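# About Haka

Haka is a small teaching laboratory above a shop that sells curtains. We run evening chemistry courses for adults who were told at school that it wasn't for them, and for a few who were told it was and would like a second opinion.

Ingeborg Berchtold started the place with 12 stools, a loan and a great faith in second-hand glassware. She still takes the first lesson of every course, which is about putting things down properly. Round-bottomed flasks go in cork rings, tubes go in the rack, and vials get their caps back on. People find this slow. Then they meet a flask on the roll.
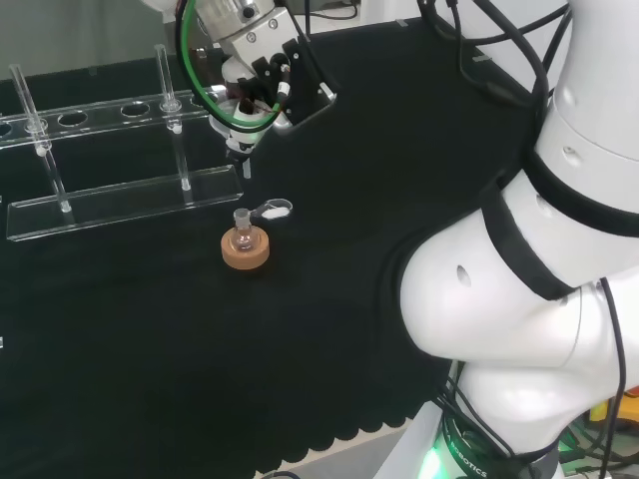 Courses begin in March and last 26 evenings, with a break when Ferdinand Camenzind insists on one. Ferdinand teaches weighing and has strong views on draughts. Rosângela Teixeira covers solutions, indicators and the lost art of writing on labels before you fill the bottle.

We work on black cloth. Spilt powder shows up on it beautifully, to the regret of whoever spilt it.
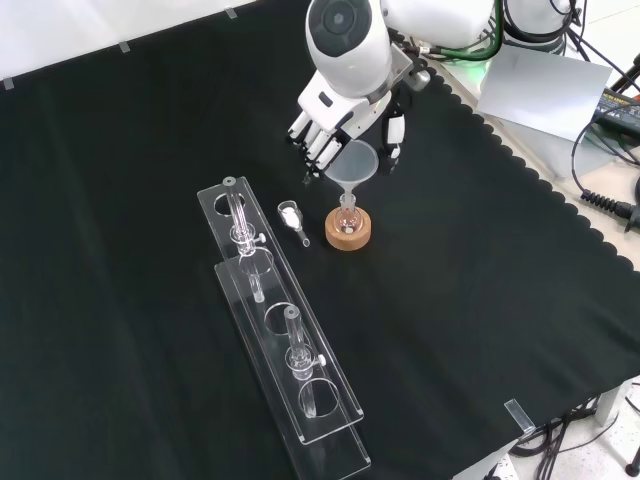
By the middle of the course most students can get a powder through a funnel and into a flask without holding their breath. Some 700 people have now been through the door, and two of them have gone on to study the subject. The rest report that their baking has improved.

Kavinda Patwary looks after bookings and will answer your email, usually the same day and always in full sentences. Bring an apron. We have spares, but they are Ferdinand's old ones.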